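Equipment Review: The Skillero Benchtop Plate Reader in a Shared Teaching and Research Laboratory

Prepared for the equipment pages of the Juhász Institute for Infection Biology

The Skillero is a compact absorbance reader for standard 96-well plates. It was acquired by the Institute last fall to relieve pressure on the older Grameck reader in the bacterial growth room, and it has since been used for growth curves, drug susceptibility tests and routine protein assays. This review sets out the experience of the growth room with the instrument over its first two terms of use. It is intended for groups that are considering a similar purchase and for staff who book time on the unit already in place.

The reader was purchased at the list price. The supplier had no part in preparing this review and has not seen it in advance.

Installation and footprint

The instrument occupies less bench space than the Grameck and may be placed against a wall, as the drawer opens toward the user. It does require a level surface. On the first bench chosen for it, a small vibration from a neighboring centrifuge produced visible noise in the edge wells, and the reader was moved to the opposite side of the room. No further difficulty of this kind has been recorded.

Installation of the control software took most of a morning. The license key must be entered under an administrator account, a point that the printed guide mentions only in an appendix.

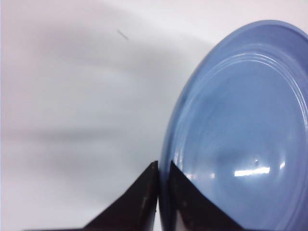
The software itself is plain and easy to learn. Protocols are built from a short list of steps (shake, wait, read, repeat) and can be saved to a shared folder. Students with no earlier training were able to set up an overnight growth curve without help after one supervised session. Experienced users may find the list of steps limiting. It is not possible, for instance, to change the shaking speed partway through a run, and a pause inserted by hand cancels the remaining reads.

Optical performance

Readings at 600 nm were compared with those of the Grameck using serial dilutions of an overnight culture of a laboratory strain of E. coli. Agreement was close at low and moderate density. At high density the two instruments diverged, with the Skillero giving the lower values. This is a common limitation of absorbance measurement in dense cultures - samples should be diluted before reading on either machine - but users who are moving a long series of experiments from one reader to the other should prepare their own correction curve.

Well-to-well variation was small in the center of the plate. The outer wells were less reliable in long runs, mainly on account of evaporation. The lid heater reduces condensation but does not remove the need to fill the outer wells with sterile medium. The growth room now treats this as standard practice for any run longer than six hours.
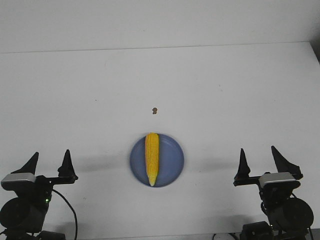
Corn on a blue plate, set on a white tabletop.

Temperature control

The chamber reached 37 degrees from room temperature in 27 minutes, and the display reported a stable value from then on. A separate probe taped inside an empty plate showed that the wells lagged behind the display by several minutes. Users who are measuring lag phase should warm both the medium and the plate before inoculation, or the first readings will reflect the warming of the plate as much as the behavior of the bacteria.

The instrument has no active cooling. In summer, with several incubators running in the same room, it could not hold 25 degrees. Groups working with environmental isolates at lower temperatures should regard this as a serious drawback and may prefer to place the reader in a cold room, provided the humidity there is within the stated range.

Use with host cells

Two groups tested the reader for assays in which bacteria are mixed with neutrophils. Results were mixed. The gentlest shaking setting was still vigorous enough to disturb cells that had settled, and both groups chose to turn shaking off and accept a less even suspension. Absorbance alone does not separate bacterial growth from changes in the host cells, so plate counts remained necessary at every time point. The reader was of use in these experiments as a rapid check and should not be booked as the main method.

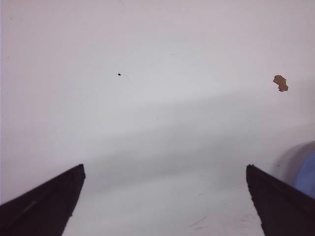
A plain white surface, seen from close above, with black gripper fingers at the lower corners.

Data export

Data are exported as plain text or as a spreadsheet file. The text format is preferred. The spreadsheet export places the protocol details above the readings in a block of varying length, and scripts written for one protocol often fail on the next. Members of the Institute may use the import script kept with the shared protocols, which handles both layouts. Run files are stored on the instrument computer until its log reaches 2,000 entries, after which the oldest are overwritten without a warning. Users are responsible for copying their files at the end of each run.

Reliability and service

The reader completed more than 100 overnight runs in the period under review. Three were lost: one to a power failure, one to a drawer that did not close fully, and one to a software fault that was corrected by an update. The drawer fault deserves attention. A plate seated slightly too high will stop the drawer without sounding an alarm, and the run will appear on screen as pending until someone cancels it.

Service is provided through Skolano, the regional distributor. Replies to written requests came within two working days. The annual service visit is charged separately and is not included in the purchase price, although the quotation could be read as suggesting otherwise.

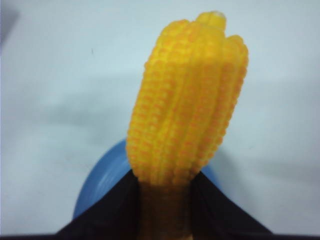 Toy corn held upright between gripper fingers.

Assessment

The Skillero is recommended for routine growth curves, susceptibility tests in liquid medium and teaching. It is quiet, simple to operate and consistent within its range. It is not recommended for work below room temperature, for protocols that call for variable shaking, or as a replacement for plate counts in mixed cultures.

Overall score: 80 out of 100. Points were withheld for the silent overwriting of old files, the drawer fault and the absence of cooling.

The Grameck remains available for dense cultures and for projects that began on it. Bookings for both readers are made through the growth room calendar, which opens for the following month at 9 a.m. on the first working day. Overnight runs should be entered as a single booking, with the protocol name in the notes field.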